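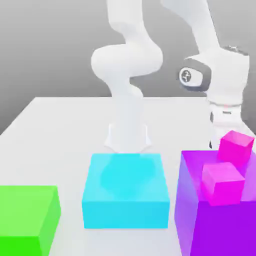 When should the finger offset on a two-arm cell be checked again?

Every time the fingers come off, even if the very same pair goes straight back on, and once more after the first good long run.

November, late afternoon, Flakel cell

I'm writing this up while it's still fresh, and while there's coffee left, so please forgive the length. Most of today went to the Flakel cell and its model. I think we're in good shape now, but a few things bit me along the way and I'd like the next person to have an easier time of it.

Where things stood this morning: the right arm had been setting its cubes down a little far to one side, always the same side, and always by the same amount as far as I could tell by eye. The center arm was fine. The log had the right-hand fingers at more than 2,000 cycles, so my first thought was wear, and I went and got the new pair that El Idrissi cut for us over the summer. Lovely work, as always from that shop. The edges are broken nicely and the screw holes line up without any coaxing.

Before swapping I did what I should have done first, and measured. Put the dial indicator on the table, touched off the outside of each finger, rotated the wrist half a turn, touched off again. The pads were worn, sure, with a shiny stripe down the middle of each one, but the wear was even on both sides and could not have pushed the grip center over by itself. So the fingers were due, and they were also innocent. I changed them anyway, seeing as I already had the tool in my hand.

Finger swap, for the record:

Arm parked over open table, gripper open, drive power off, tag on the pendant.
Old fingers off. One screw had no thread locker left on it at all, so I cleaned all the holes with a swab and started over.
New fingers on by hand until they sat flat, then screws to 2 Nm, alternating sides.
Closed slowly with no part in between and looked for light between the pads. Tiny sliver at the tip, gone once I backed the screws off and reseated the left finger.
Old pair bagged, labeled and put in the drawer under the bench. Please don't throw them out, they're good for fixture work.

With the new fingers on, the offset was still there. Of course it was! I felt a bit silly, but at least it ruled something out.

So then over to the Plitis model, which I've been rebuilding on and off since we moved the boxes. It's the same layout we run, pared down: plain white table, center arm, right arm, green box on the left, cyan in the middle, purple on the right. The purple one is the tallest, and it's the one I care about for clearance, because the right arm has to work with its wrist above all that height. I put both of the pink cubes on top of the purple box and brought the right gripper down to the back one, with the center arm's fingers over the back edge of the cyan box, as that's the pairing of poses that worried me when we first talked about letting both arms work together.

The arms kept clear of each other. I'd been nursing a suspicion that the elbow of the center arm was the trouble, that the planner was quietly bending the right arm's path to give it room and we were seeing that in the placements. I ran it with the center arm in and then with it taken out of the model altogether, and the right arm's path came out the same both ways. So that theory is retired, and Jalen Szabo may collect on the doughnut we bet.

What I did find, poking through the tool definitions, was that the right gripper's tool center in the model didn't match the one in the controller. They differed sideways by 2 mm. The model's value was the correct one for the present mount. The controller was still carrying the number from before the adapter plate was replaced, and I went back through this notebook to find out how that happened. I had written "update tool frame, both places" and then put a check mark next to it, in my own handwriting, having done one place. I've no one else to blame and I'd like to apologize to the fingers.

Fixing it took a minute. Proving it took the afternoon.

Procedure I used, and would use again:

Save the controller's tool table to the Prundano share before touching anything. I put the arm, the month and the word "before" in the name.
Enter the new tool frame. Read it back off the pendant out loud. It feels goofy but I caught a dropped minus sign this way in the spring.
Clamp the pointer in the gripper and bring the tip to the fixed pin on the table.
Rotate about the tip in each direction at low speed and watch how far it wanders off the pin.
If it wanders, stop and fix the frame. Don't start teaching positions to make up for it, however tempting it gets near quitting time.
When it stays put, save the table again with "after" in the name.

The tip stayed within the thickness of a piece of paper all the way around, which for this cell is as good as I've seen it. I then ran 16 placements on the real purple box, at the reduced speed, with a pencil outline taped to the top so I could see any drift. All of them landed on the outline. I didn't trust my luck, so I had Jalen come and look with a fresh pair of eyes and a ruler, and he was happy too, although he did point out that my pencil outline was crooked.

A few notes on the model, since more of us will be using it:

The boxes in there are set as solid for collision purposes no matter how they're drawn. The cyan one and the purple one look a bit see-through in the viewer, and I had a message from the night side wondering if that meant the planner would go through them. It won't. The drawing material and the collision shape are separate settings, and I've now checked both boxes. If you add one, check yours.

Place the cubes a hair above the surface and let them settle before you start the arm. If you put them exactly at surface height, you sometimes get a little hop at the start, and then the grasp is planned for where the cube used to be. I lost a good part of an hour to this last month and blamed the gripper the whole time. (I do seem to blame the gripper a lot.)

Cubes close together are harder than cubes far apart, and the model is worth using for just that. With the two of them sitting near each other on the purple box, the open fingers need somewhere to go on the way down. Approach with the hand turned so the fingers open away from the neighboring cube. I've added that as a preferred wrist angle in the right arm's settings, and it can be overridden if someone has a better idea.

The center arm has no such preference set. I left it alone because it works, and I'd rather not have two things changed on the same day in case tomorrow brings surprises.

Housekeeping while I was at the cell: wiped down both wrists, checked the cable run behind the right arm's shoulder, and moved one strap that had been pulling tight at full reach. There's a faint rub mark on the jacket there, nothing through to the braid. I put a bit of spiral wrap over it and would like someone to look again when they do the next grease check. The stop button on the door side is still stiffer than I'd like. It works, I tested it, and a replacement is on order.

Still open:

Compare the center arm's tool frame in both places too. It behaves, but I said that about the right one once.
Run the new fingers at full speed for a good long stretch, then recheck the screws and the offset. I've left the torque driver out on the bench for this.
Ask El Idrissi for another set of fingers, same drawing. They'd like to know if we want the tips chamfered a little more, and I think we do, for the close-together cubes.
Find out if Plitis can read the tool table straight from the controller. Jalen thinks there's an import for it somewhere in the menus. If there is, I would be so pleased, and we could take the two-places business out of the checklist entirely.
Change the checklist line in the meantime, so it has one check box for the controller and one for the model. I've penciled this in on the copy hanging by the door.

The cell is parked, powered down and tagged with my name. The "before" and "after" tables are both on the share. Night side, you're welcome to run it at reduced speed, and please write down anything odd, even if it seems too small to bother with. I owe Jalen a doughnut and I'll bring the whole box in the morning.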